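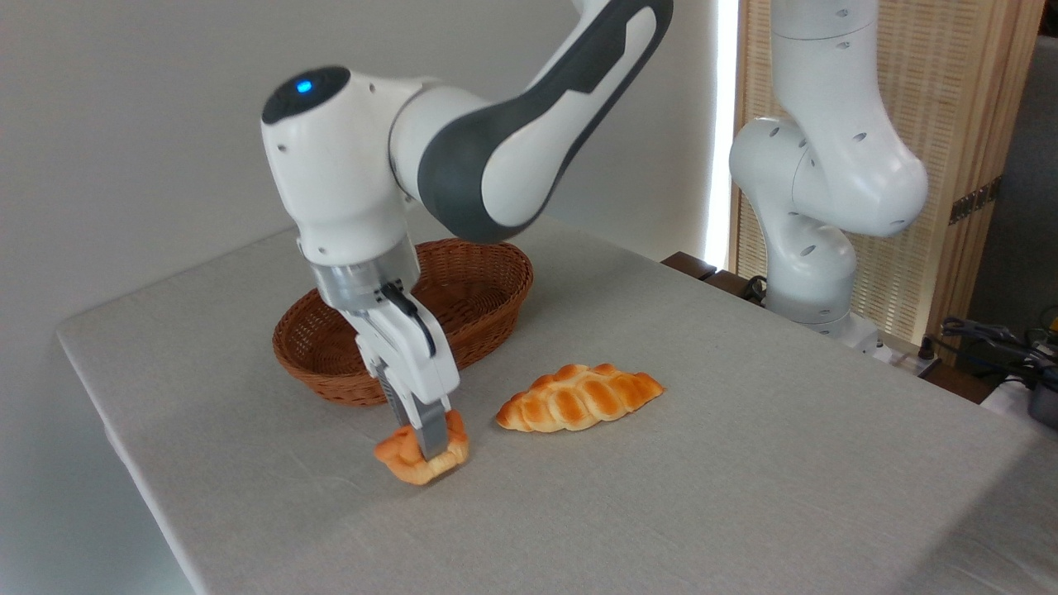
We have had the Hurel two-finger gripper on our left arm since March, so I think I've lived with it long enough to say something useful. I put off writing this for weeks while the fingers were still being fiddled with, and I'm glad I did, as my opinion of it has gone up a good deal.

First, the fitting. The gripper bolts to the arm's flange with 6 screws, all supplied, and the key they give you is a decent one (I've kept it in my apron ever since!). The single black cable is the part I'd warn you about. Leave it a generous curve down the side of the gripper, then turn the wrist by hand through everything you expect it to do before you clip anything down. I clipped mine too short the first time and had to start again, with Celina Dudek holding the torch and being very patient about it.

Setting the grip is where you'll spend your afternoon. Out of the box it closes far too hard for bread. Small glazed rolls want pinching across the middle, with both ends left sticking out, and just enough force that they don't swing. A braided loaf is another matter – it's long, the top is slippery with glaze, and the ridges run on the slant, so the fingers never meet it squarely. I ended up saving two separate settings, and I still prefer to hand the loaves over to the other arm, which has wider fingers from Taser.

Do your teaching on the real surface, too. We work over a linen cloth, and even a faint crease changes the height enough to matter if you are setting a roll down gently. I teach the lowest point, come up a hair, and save that. The basket gets the same treatment, always with the rim as the thing to clear, and I check it again whenever somebody has moved the table.

Upkeep has been easy. Wipe the fingers after every session, sugar glaze being what it is, and look at the finger screws once a week. At 3000 cycles one of ours had worked a little loose. The counter says 3848 today and nothing has shifted since I did them up properly. Wissam Khalaf at Riromov answered my email about spare finger plates the same morning, which was kind of him, and they came in a padded envelope two days later.

My grumbles are small ones. The manual is thin on soft items, and the plates show every smear. Even so, I'd give it 8 out of ten and buy it again, probably with a spare cable in the same order.

Posted 10 October 2022

We use cookies to remember your settings and see which pages are read. Accept | Manage choices

Recent reviews
Tai bench clamps, six months on
Cable clips that stay put
A torch for looking under things
Choosing a wrist cover for floury work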